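3.2. Tipología de las ocupaciones en el itinerario peatonal

El análisis se limita a las aceras del distrito de Clarkov con una anchura libre inferior a la fijada por la ordenanza municipal. Se registraron 921 ocupaciones en 19 tramos, repartidas en 3 categorías: estacionamiento irregular, extensión de la actividad comercial y mobiliario público mal ubicado. La clasificación sigue el esquema propuesto por Baloyi y Steyn, con una modificación: los contenedores de residuos se computan como mobiliario público aun cuando su gestión esté concedida a una empresa privada.

El estacionamiento irregular predomina en los tramos residenciales, sobre todo en la calle Mahlangu, donde el bordillo rebajado facilita la subida de vehículos. En los ejes comerciales la pauta es distinta. Las terrazas y los expositores ocupan de forma estable la franja contigua a la fachada, y el peatón queda desplazado hacia la calzada en las horas de mayor afluencia. La autorización administrativa existe en buena parte de los casos, pero la superficie efectiva excede la concedida – en algunos locales, alrededor de 150 centímetros medidos desde la línea de fachada.

Las entrevistas a comerciantes, dirigidas por Lumanlan, muestran que el exceso rara vez se percibe como infracción. Los titulares invocan el uso consolidado y la ausencia de requerimientos previos. Los residentes de edad avanzada, por el contrario, describen recorridos alternativos que alargan sus desplazamientos cotidianos y que, en invierno, prefieren suprimir.

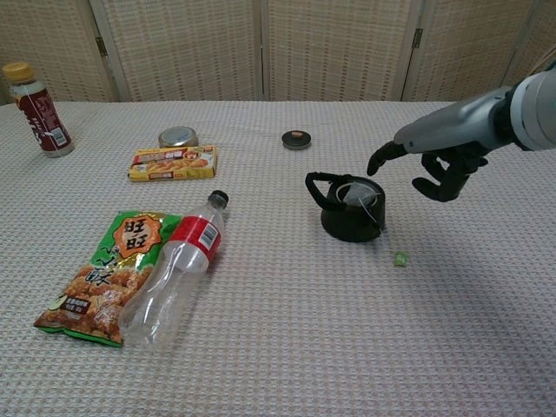

Figura 4. Mesa con mantel claro y hervidor negro; al fondo, biombo de paneles tejidos.

3.3. Respuesta institucional

La inspección municipal actúa principalmente a instancia de parte. Los expedientes consultados por Khumalo indican que la denuncia vecinal precede casi siempre a la visita técnica y que la reposición del espacio, cuando se ordena, no va acompañada de una comprobación posterior. El plan de movilidad vigente tampoco asigna esta tarea a un servicio determinado, de modo que la competencia se reparte entre las áreas de comercio, tráfico y vía pública.

Procede distinguir, por último, entre ocupación tolerada y ocupación desconocida por la administración. La primera figura en los registros sin consecuencia sancionadora; la segunda solo aflora mediante observación directa – procedimiento que se detalla en el apartado siguiente.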